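Slide 1 – Hello and who I am

Evening, everyone. Thank Bleddyn for the invite and the lift from the station. Say I'm no explorer, I just booked a cabin on a small ship and went.

Ask for hands up: who's been north of Tromsø? Anyone been to Svalbard? (Wait for it, people are shy.)

Slide 2 – The ship

She's called the Brasetti, 13 cabins, and she rolls like a barrel. I shared with Mohsin Khokhar, who slept through everything, including the one polar bear call at three in the morning. Don't spend too long on the seasickness. Last time I did ten minutes on it and a lady had to go outside.

Slide 3 – Getting there

We left Longyearbyen in the late afternoon in thick fog and went up the west coast. 272 nautical miles before our first proper landing! Explain that the plan on the noticeboard changed every day, sometimes twice, and Živko Stojanović, our expedition leader, crossed things out with a big green marker. Ice decides, you just put your boots on.

Slide 4 – Going ashore

Do the Zodiac drill here: sailor's grip, sit down, slide along. Get Ashley Pilkington up to help if she's in, she's done it too. Mention scrubbing boots before and after, and staying inside the guides' line. We had 3 guides on land with us and they never stopped looking round.

Slide 5 – Food on board

Big cooked breakfast, soup at eleven, cake at four. I put on half a stone. Fresh fruit got scarcer as we went on and I started dreaming about apples – pause for the laugh, then move on. 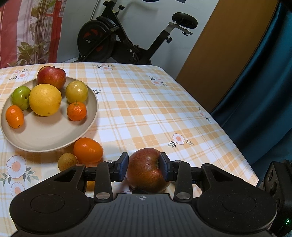
Slide 6 – What it cost and what I'd do differently

Some 1,575 pounds on flights and kit alone, before the cabin. Borrow waterproof trousers if you can. Take two pairs of thin gloves, mine were soaked by day two. I'd go in June next time for more ice, or late August for the light.

Questions, then tea. Remind them Milovan's talk on Iceland is in January, and the sign-up sheet is by the door.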